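5 Setting up and looking after the sorting bin

Read this section before the first items go into the bin. The instructions apply to the large open bin supplied with the Hultari sorting bench, and to older Relbridge bins fitted to the same stand.

5.1 Placing the bin

1. Clear the stand and wipe it down with a dry cloth.
2. With one person at each end, lift the bin by the outer rim. Do not lift it by one wall.
3. Lower the bin onto the stand with the long front wall facing the aisle.
4. Push the bin back until it meets the rear stop, then turn both side clamps a quarter turn.
5. Press down on each corner in turn. If a corner rocks, adjust the foot below it and tighten the lock nut.

CAUTION: The side clamps can trap fingers. Keep your free hand on the rim while you turn them.

5.2 Preparing the floor

1. Sweep out grit and scraps of packing with a soft brush.
2. Wash the floor and the inside of the walls with warm water and a little washing-up liquid.
3. Rinse with a damp cloth and leave to dry.
4. Run a gloved hand along the join between the floor and each wall. Report any raised edge before using the bin.

Note: Scouring pads and wire wool must not be used on the coated surfaces. Once the coating has been scratched through it cannot be polished out.

5.3 Putting items in

1. Put items in one at a time. Do not tip them in from a carton.
2. Lay flat or box-shaped items on their broadest side.
3. Keep long, narrow items away from the sloping walls, where they tend to slide and come to rest on end.
4. Leave a gap of at least 38 mm between items where there is room.
5. Stop filling when any item is within 80 mm of the rim.

CAUTION: Glass, open blades and leaking containers must not go in the bin. Use the lidded tray described in section 7.

If an item comes to rest against the back wall, move it forward before adding more. Dark items are easily missed there, particularly late in a shift when the overhead lights are dimmed.

5.4 Checking for wear

Check the bin at every change of shift and after every 545 items, whichever comes first. The back of the bin, directly below the rear wall, usually wears before the rest. Look for scratches, chips and a ragged edge where the coating gives way to bare grey. Slight staining can be left until the next full clean. Loose flakes must be swept out at once, as they stick to labels and tape.

1. Empty the bin.
2. Look along the worn band from both ends.
3. Mark any new chips on the wear sheet.
4. If a chip is deeper than 2 mm, take the bin out of use and order a liner (Joshi part list, page 4).
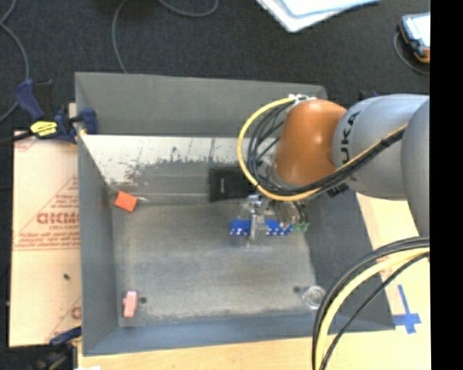 Bellmont, 12 September 2021. Back of the bin with a worn whitish band below the rear wall, chipped and scratched along its lower border, and faint reddish-brown staining towards the left. A black rectangular item is resting against the rear edge of the floor.

5.5 Fitting a liner

1. Clean the floor as in 5.2. The liner will not hold on a damp or greasy surface.
2. Lay the liner in the bin without removing the backing and check that it reaches all four walls.
3. Fold back the rear third, peel the backing from it and press it down, working from the middle outwards.
4. Peel and press the rest in the same way.
5. Leave the bin empty overnight.

Note: Liners for Relbridge bins are slightly narrower. Check the label on the roll before cutting.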